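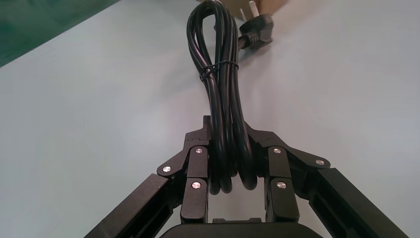

*Gripper closed on a tied power cord, seen from the wrist camera.*

## Review: Steltis two-finger gripper, after one season of cord handling

We bought the Steltis in April for our packing cell at Masanja, where it picks bundled power cords from a table and puts them in trays. I write mostly from the side of safe practice, as this is my job here.

**Grip.** The squared black tips hold a folded cord well by its lower loops. We set a house rule that the fingers must close below the cable tie and never on the plug or the prongs. With this rule we had 3 drops in 2,000 picks. Before it I did not keep a proper record, so I cannot compare.

**Pinch points.** The linkage has many joints, and the gaps between the plates change when the fingers move. The manual gives this one small drawing. I think it deserves a full page, with the distances. Our risk assessment needed 5 pages for the gripper alone — more than for the arm. If you follow ISO 10218, remember that the gripper and the part it carries belong to your assessment too. The arm's certificate does not cover them.

**Force setting.** It is easy to change, maybe too easy. Any operator can raise it from the main screen, and there is no password. Mwanaisha Ondieki from our maintenance team now writes the value in the log at the start of each shift. I would like Steltis to add a lock in the next software.

**Screws.** The screw heads at the joints are easy to reach, so we check them every month and put a paint mark on each. We found one loose in the second month.

**Compared with Braretex.** We had their gripper on loan for 22 days. It is slower, but the force limit is locked and the manual is much better.

I would buy the Steltis again for cords. For work where people reach in often, I would ask for the Braretex.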